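**Zoltetti Textile Reuse Service** · 15 September 2025

1/ The autumn linen and blanket drive opens today at the Prerstead depot. This thread sets out how donated fleece, flannel and wool items should be prepared before drop-off. Please read it through before packing.

2/ Last season the service received 3,613 items. Of these, 200 had to be returned to the wash because they had been packed damp or with pet hair still in the fibers. Residents are asked to check both points at home.

3/ Wash fleece at a low temperature, without fabric softener, and let it dry fully on a rack. Tumble drying on high heat mats the pile. Items that smell of storage should be aired for 2 days before they are folded.

4/ Light pilling is accepted. A fleece that has gone slightly bobbly is still warm, and our sorters at Czarnecka Hall grade it as good for use. Holes larger than a coin, burn marks and broken zippers are not accepted at this depot.

5/ Fold on a clean, flat table. Lengthwise first, then into thirds, with the rounded fold facing out, so that sorters can lift each piece from the shelf without opening it. White and off-white pieces should be looked over for specks and lint once folded.

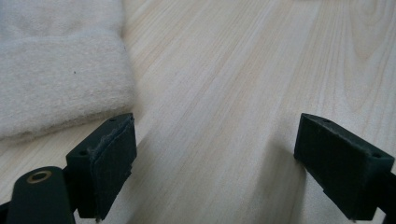 6/ Femke Prins asks whether throws with a sewn border need to be folded the same way, as hers will not lie flat in thirds. They do not. Bordered throws may be folded in half twice and placed at the top of the bag.

7/ Do not use vacuum bags. Compressed fleece takes a long time to recover, and the shelving at Czarnecka Hall is arranged for full-height folds. A plain cotton or paper bag is preferred. Tie it loosely and write the contents on the outside.

8/ No more than 3 blankets to a bag, please. Heavier bags have split on the stairs at the Drakitlow entrance, which remains in use while the ramp is being resurfaced. Residents who cannot manage the stairs may ring the side bell for assistance.

9/ Baby blankets and cot sheets are handled separately. Bag them on their own and hand them in at the desk. Labels showing the fiber content should be left in place wherever possible.

10/ Pillows, duvets and electric blankets cannot be taken under any circumstances. The Drakitlow recycling yard accepts the first two; electric blankets go with small appliances.

11/ The drive continues through the end of October. Collection for residents without transport can be requested at the depot desk. Questions about particular items may be posted below this thread and will be answered during depot hours.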